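# Warum hat Holz Streifen?

Schau dir einmal einen Tisch, eine Tür oder ein Brett genau an. Fast immer siehst du Linien darauf. Man nennt sie Maserung. 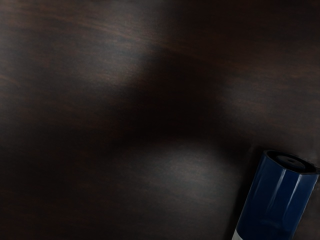
*Dunkelbraunes Holz mit Maserung*

## Ein Baum wächst in die Dicke

Ein Baum wird jedes Jahr höher und auch dicker. Gleich unter der Rinde liegt eine sehr dünne Schicht, die neues Holz bildet. Sie heißt Kambium.

Im Frühling braucht der Baum viel Wasser für die neuen Blätter. Dann wächst Holz mit weiten Röhrchen, das oft heller aussieht. Im Sommer wird das Holz dichter und meist dunkler. Etwa im September hört der Baum bei uns mit dem Wachsen auf. Ein heller und ein dunkler Streifen zusammen ergeben einen Jahresring.

## Vom Ring zum Streifen

Wird ein Stamm quer durchgesägt, sieht man die Ringe als Kreise. Für Bretter sägt man ihn der Länge nach. Dann werden aus den Kreisen lange Linien oder Bögen. Wo ein Ast aus dem Stamm wuchs, machen die Linien einen Knick um eine dunkle Stelle herum — das ist ein Astloch oder ein Ast.

## Schmale und breite Ringe

In einem trockenen Jahr wächst ein Baum wenig und der Ring bleibt schmal. Bekommt er viel Regen und Licht, wird der Ring breiter. Forscher können daran ablesen, wie das Wetter früher war. Manche Bäume werden über 1.000 Jahre alt.

## Zum Ausprobieren

Du brauchst ein Blatt Papier, einen Wachsmalstift und ein raues, unlackiertes Brett.

1. Lege das Papier auf das Brett.
2. Halte es mit einer Hand fest.
3. Reibe mit der flachen Seite des Stifts darüber.

Nach und nach erscheint die Maserung auf dem Papier. Leonie Haslingers Klasse hat das mit 9 verschiedenen Holzarten gemacht. Bei der Fichte waren die Streifen am besten zu erkennen, beim Ahorn kaum.

**Kambium:** die Schicht unter der Rinde, in der neues Holz entsteht

**Maserung:** das Muster auf der Oberfläche von Holz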